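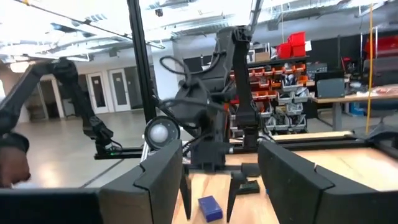
Week Three of the Robot Class, or, How I Learned to Love a Small Blue Block

Posted 11 August 2020

I promised my sister I would write more about the evening class and then went quiet for ages, so this is a long one. Get a coffee!

When I signed up back in May, I pictured myself building a little buggy that rolled around the kitchen and bumped into the cat. What we have is a wooden tabletop with black arms hanging over it, cables looping every which way, and me at one side trying to remember which arm I'm supposed to be thinking about. Our teacher, Jozef De Smet, calls the whole setup Kumik. I asked him what it meant and he said it was the name of a lake, and then he said it might be a village, so I'm none the wiser.

The project for our group (we are Galness, the other group is Usuga, and yes, there is a rivalry) is to get one arm to pick up the blue block and pass it to another arm. That's the whole assignment. My nephew did the same thing with a spoon and a yogurt pot before he could walk, and I have thought about him a great deal these past three weeks.

The trouble is the angle. If the block sits square to you, closing the fingers on it is easy enough, but once it's tilted even a little, you have to turn the wrist to match, and I always turn it the wrong way first. Always! I do the same with keys. Jozef's advice was to stop watching the block and watch the gap between the fingers instead, and to bring the gap to the block. I wrote that on the back of my hand and it helped more than I expected.

I've also become very fond of the room. It has those high ceilings with the beams and ducts showing, and shelves full of orange and red parts bins that I would happily sort through for an entire afternoon if anyone let me. I grew up in my dad's hardware store, so a wall of little bins feels like home to me. I went looking for one M3 screw last week and came back twenty minutes later with no screw and a very good idea of where everything else is kept.

Our handover still needs work. My partner wants to slow everything down and I want to move the meeting point closer to the middle of the table, so on Thursday we'll try it her way first and then mine. Usuga say theirs is nearly ready, but they said that last week too.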